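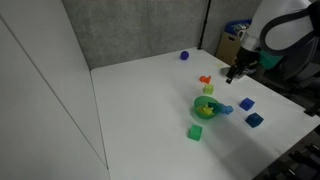 How many demos before pick-into-bowl stops being flaky? And how messy should the table be?

Posted by Ebere Igwe in Data collection
Tags: teleop, tabletop, toys, episode quality

Hi all. Small setup, one arm, white table, cubes and little toys plus a green bowl. Task text is "put the [color] cube in the bowl". We have 478 episodes now, teleoperated, two of us taking turns. Policy trains fine, loss looks fine, then on the real arm it goes to the wrong cube a lot. Mostly mixes up the two blue-ish ones (royal blue and a dark navy-teal one). The bright green cube it also sometimes ignores and just hovers over the bowl, guessing because the bowl is green too??

Stuff I want to know:

- do I keep going to 1000 or fix what I have
- is it ok to leave toys in the bowl at the start of an episode, or should the bowl always start empty
- shadows. The light comes from one side so part of the table is darker. Bother with it or no
- reset between episodes, by hand or let the arm scramble things

Currently I reset by hand and I try to be random but I know I'm not. Would like to record again Thursday so quick answers apreciated.

Ottó Szilágyi
3 replies to this already in the old Clamoteo thread but the search is broken so, short version.

Don't collect more yet. Go look at what you have. Pull 17 episodes at random, only the first picture of each, put them side by side. Bet you the bowl is in nearly the same spot in most of them and the cube you're asking for is nearly always the closest one to the gripper. Then the model learns "grab the near thing" and never reads the color. We had exactly this at Zastdale, took us a month to notice.

What fixed it for us:

Same layout, different instruction. Lay the table out once, record "royal blue cube", put everything back where it was, record "dark cube", put back, record "green cube". Boring as hell. But now the layout can't give away the answer. 200 of those did more for us than all the free-form ones before.

Write the cube names down and stick to them. If you type "blue" and your partner types "navy" for the same cube then you're the noise. For two close colors like yours either use names that are really different or swap one cube out until the rest works. I'd swap it out.

Toys in the bowl at the start: yes, keep them. Some episodes empty, some with one toy, some with two. Otherwise first time there's something in there it will think the job is done. Tilt the bowl too sometimes, real bowls don't sit nice.

Scramble: by hand but roll dice or use a script that tells you where. People always put things in the middle. Use the empty side of the table too, all of it that the arm can reach.

Yetunde Okeke
just get more data lol. we did 2 cubes only and it worked

Somtochukwu Sani
Agree with Ottó on most of it. Adding on the shadow thing as he skipped it.

Leave the shadow, but don't let it line up with one object. If your dark cube is always on the shaded side then dark cube = shaded side. Put it in the bright part half the time. And move the lamp between sessions if you can, not between episodes, too much work. Note down which session had which light so you can hold one back for testing.

Also check your exposure is locked. Auto exposure on a white table makes the dark colors drift toward black when the arm moves in and out of view, so navy and royal start to look closer or further apart depending where the arm is. Lock white balance too. Could be half your problem right there.

Failed grasps: keep the ones where you missed and then recovered. Throw out the ones where you gave up or bumped the table. Mark them when it happens, you will not remember in the evening.

About the hovering, look at your episode ends. If you park over the bowl for 2 or 3 seconds before hitting stop, that's a lot of frames of doing nothing over a bowl. Trim them.

Ebere Igwe (original poster)
Ok checked the first pictures. Ottó was right, painfully. Bowl in the middle in nearly all of them. And auto exposure was on. Will lock it, pull the navy-teal cube for now and do the same-layout thing on Thursday. Trimming script half writen, will post it when it runs.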